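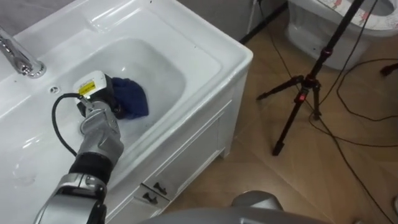
Equipment planning group, minutes of the June meeting

Place: Estthorpe, upstairs room. Start 14:10. The facilities lead, the purchasing officer, two members of the Iyer project and the minute-taker were present. The workshop sent apologies.

1. Minutes of the last meeting
Accepted with one correction. In item 3 the delivery charge from Timport should be 70 pounds per shipment, not per box.

2. Basin cleaning with the arm
The Iyer members reported on the work with the bathroom sink. The arm holds a cloth and wipes the inside of the basin and the flat rim. They find the curved wall more difficult than the rim, as the cloth bunches up there and the gripper must press at an angle. They ask for a softer fingertip cover, which both suppliers offer.

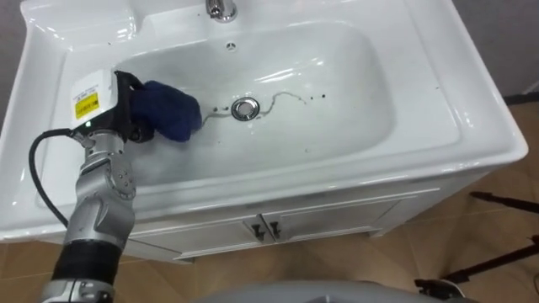 Cloth held against the side of the basin, with the stopper in view.

The purchasing officer asked if the cable at the gripper is a risk near water. The Iyer members answered that it has enough length for this work, but a sleeve would be wise. It was agreed to include a sleeve in both quotations.

3. Quotations for the gripper parts
Two offers were received. Timport asks 744 pounds for the set of fingertips and covers, with delivery in three weeks. Conmont asks 725 pounds, but the covers are sold separately and no date is given. The facilities lead prefers Timport for the date. The purchasing officer would like to see the Conmont price with covers before we decide.
Action: purchasing officer to write to Conmont and report before the end of the month.

4. Cloths and other consumables
We discussed whether to continue with the cotton cloths or change to microfibre. Dark marks on white ceramic are a good test for both kinds, and the group wants the same test used each time.
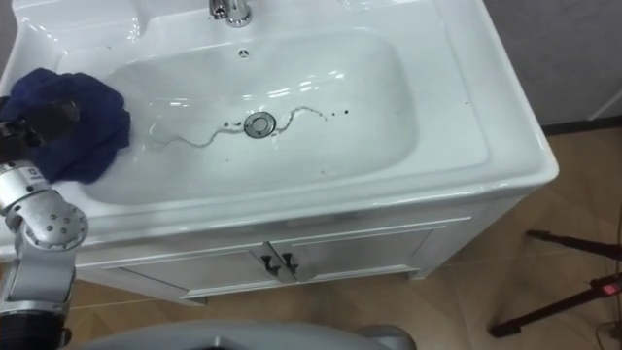
Basin with dark streaks by the drain stopper, cloth at the left.

A budget of 352 pounds for cloths, gloves and cleaning liquid was approved until the end of the year. One member thinks this is too much. It was agreed to look at it again in the autumn.

5. Second washbasin
The Iyer members wish to have a basin of another shape, so that the results do not depend on one model. A wide flat rim should be kept if possible. 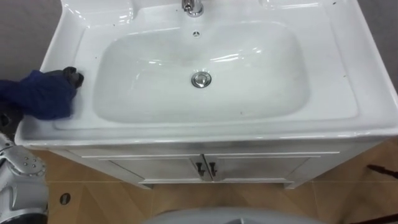

The cost of the plumbing is not known yet, and the group did not want to approve the basin without it. The facilities lead will ask for a price with fitting and one without.
Action: facilities lead.

6. Any other business
The key to the store cupboard is missing again. Please return it to the front desk.

The meeting closed at 15:25. The next meeting will be in the same room, date to be sent by e-mail.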